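Subject: Re: [heritage-coast] Voltimholm: boardwalk plan and the burial mounds
Date: November 18, 2025

Hi all,

Quick one before I catch the ferry, so excuse the typing. I've read the Fukside application twice now, plus the drawings, and I have opinions. Quoting the bit I'm answering first.

> The Fukside plan for Voltimholm went in last week. A boardwalk from
> the landing to the north mounds, a ticket hut and a "visitor
> platform" over the trench area. They say 148 people a day in season
> and that the mounds will be better protected than they are now,
> as everyone will be kept on the boards.
>
> I'm torn. The path as it is has been wearing down into the
> turf for years and the wall footing by the landing is
> getting kicked about every summer. Somebody paying for a proper
> walkway might be the best thing to happen out there. On the other
> hand the platform looks huge and I can't find anything in
> the papers about who digs before the posts go in.
>
> Has anyone on the list dealt with this company at Policarpio? Would
> like to know before I write anything to the county.

Yes, Policarpio. I was out there in the spring for the Tika survey and walked the whole of it. Mixed bag. The boards themselves are good, nice width, wheelchair can get all the way to the chapel ruin which was never possible before. People do stay on them, mostly. Grass is coming back on the old path.

What went wrong was the post holes. They went down deeper than the drawings said, because the ground was softer than expected, and the watching brief only covered the first stretch. By the time anyone with a trowel got to the chapel end the holes were full of gravel. So if there was anything there (and there was pottery in the molehills 3 yards away, I picked it up myself and handed it in) we'll never know what layer it came from.
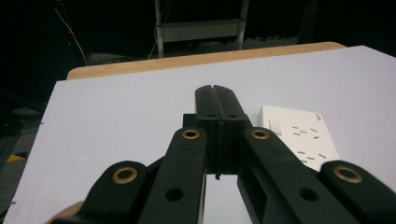

So my main point to the county would be the posts. Not the platform, which everyone is going to shout about. The platform is ugly but it sits over the old trench, and the old trench was dug out to bedrock decades ago. You could park a bus on it. The line of the walkway between the landing and the second mound is another matter, nobody's ever opened that ground and the geophysics has two long dark anomalies running right across it. Look at the plot in the Tika report, the big fold-out one. They're boat-shaped if you squint. I'm not saying boats. I'm saying somebody should look.

There are pad foundations that sit on top of the turf with no digging at all. More expensive and they need leveling every few years. Fukside know about them, they priced them for Policarpio and then dropped them. Worth asking in writing why they aren't even mentioned this time.

On the 148 a day. I don't know where this comes from. The ferry only runs twice a day and it isn't a big boat. Either they're planning their own boat, in which case where does it land, or the number is there to make the ticket hut look like it pays for itself. The last full season's count off the ferry was 2,330 and that includes the birdwatchers, who go the other way and never see a mound. Do the sum yourselves. If the number's real then we're talking about a completely different island. If it isn't then the whole business case is wobbly and the county could end up with a half-built walkway and no one to fix it.

I don't want to be the person who says no to everything. I've been on this list long enough to remember the last round, when we all wrote in against the car park on the mainland side and got our way, and the result was folks parking on the saltmarsh for two summers. The path on Voltimholm is in a bad state. Sheep did half of it, we did the rest. I took a school party over in June and there was a kid standing on the wall footing before I'd finished saying not to. No sign, no rope, nothing. You can't blame the kid.

And the islanders want it, or most of the ones I spoke to do. The shop there is open 3 days a week now. A ticket hut with a couple of summer jobs in it matters to them a lot more than a dark smudge on a magnetometer plot. We should say something about that in whatever we send, otherwise we sound like people who visit twice a year and want it kept nice for us. Which, well.

The signage text is poor, by the way. They've got "Viking" on every panel. The north mounds are Bronze Age, the south one might be later, no one has dated it. There's also a drawing of a man in a horned helmet on panel 2. I assumed it was a placeholder but it's in the final set. Same artist as Policarpio I think, where they had a monk holding what was clearly a potato. It did get changed after a few letters so they do listen on that sort of thing, just takes them a while.

Things I'd put in a letter, if it's any use to you. Chop up and reuse, no need to credit me:

1. Full excavation or pad foundations between the landing and the second mound. One or the other, and written into the permission as a condition so it can't be quietly dropped.

2. Watching brief for the whole route, start to finish, with the archaeologist able to stop work. At Policarpio they could only "advise", and you can guess how that went with a digger on day hire.

3. Visitor figures explained, with the boat question answered. A cap per sailing would do it for me.

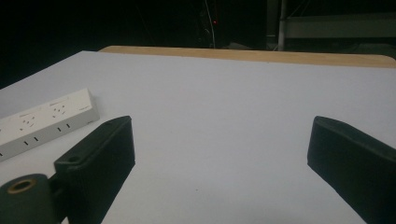
4. Money set aside for upkeep before the hut opens. Boards last maybe fifteen years out there with the salt, less on the north side.

5. Panel text checked by someone who knows the period. The museum would probably do it for nothing, or for lunch.

6. Keep the old trench visible from the platform. At present the drawing has solid decking over the top, so you'd be paying to stand on a floor.

Comments close in January, I don't have the exact day on me, it's on the county page under the application. Please don't all send the same letter. They count identical ones as a single objection, we found that out with the car park.

If anybody has the old trench photos, the black and white set that used to hang in the ferry waiting room, could you scan them and put them on the list? I'd like to check where the north edge of the cut was. The plan Fukside are using has it a good bit further east than I rember it, and if they've got that wrong then the platform legs on that side aren't over bedrock at all and I take back what I said about the bus.

Ferry's in. Will be back on email Thursday night.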